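Clatach 5 desk organizer, after a winter of use

I bought the Clatach to keep my reference books off the floor. Ekow Essien at Minitz recommended it over the Kikside, which costs more and has a lid I would never close.

Assembly took 20 minutes. The panels slot together and the instructions are fine, apart from one step that shows the base upside down. The rubber feet come in a separate bag — don't throw it out with the packing.

It holds thick books well. A 900-page manual stands up straight in it without leaning. Thin paperbacks slide down and curl at the corners, so I keep those on a shelf. Dust shows quickly and it needs a wipe every Wednesday or so.

Thick books and a clear organizer:
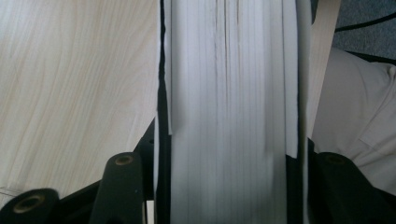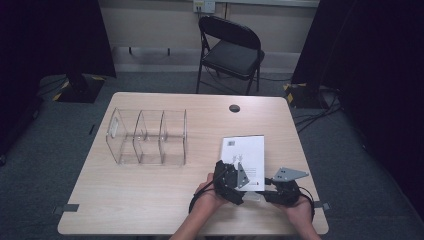
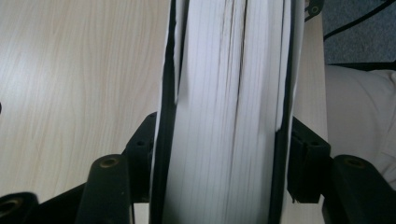
My other complaint is the edges, which were sharp when new. I went over them with fine sandpaper. The Owusu I had before was smoother but cracked in May when I moved it with the books still in. I would buy the Clatach again at the sale price, but not at full price.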